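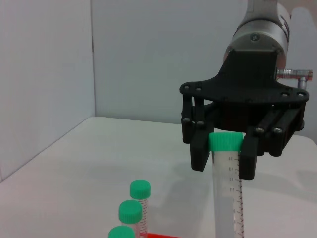
Capped tube in the gripper at the Jumville site.

FOR IMMEDIATE RELEASE

Sorkesis pauses two-arm tube handling at Jumville after grip fault

JUMVILLE, November - Sorkesis has stopped all unattended runs on its Kyei tube handling cell. Reason: a grip fault during arm-to-arm transfer. No injuries. Samples were water only, no patient or customer material at any point.

What happened. In a long test run last month the cell let go of three tubes during the handoff. The giving arm opened before the receiving arm had reported a firm hold. One cap came loose and water reached the tabletop. The cell did not stop by itself, it carried on to the next tube. That second part is the one we are treating as the safety matter.
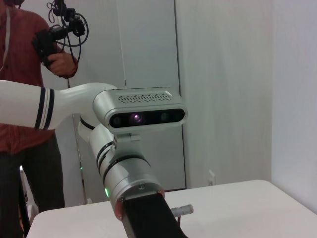 Photo: Sorkesis / Jumville test floor

Fault code 2062 was logged each time but was set as a warning only. It should of been a full stop. Engineers have traced the early release to a timing change in the Tunel control software, put in with the fall update. The update has been pulled from every Kyei cell we run.

Until further notice:

Attended runs only, one operator per cell with a stop control in reach.

Arm speed held to 40 percent during any transfer.

Code 2062 now halts both arms and needs a manual reset.

Customers with a Kyei cell on site should go back to the previous Tunel version before the next shift. Instructions went out by email this morning. If you did'nt get them, call the service desk, do not wait. Single-arm pick and place is not affected and can continue at normal speed.
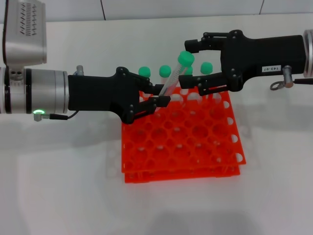
Tube and orange rack between the two grippers, Kyei cell, Jumville.

Work at Jumville now is on the handoff itself. Grip force, finger position, how long both arms need to hold before one opens. Some 40 transfers have been repeated so far with the old software, no drops. Too few to clear the cell and we are not clearing it. A fuller report goes to customers when testing is done, date to be confirmed.

Media and customer contact: Sorkesis press office, Jumville. Phones open until 6 p.m.

ENDS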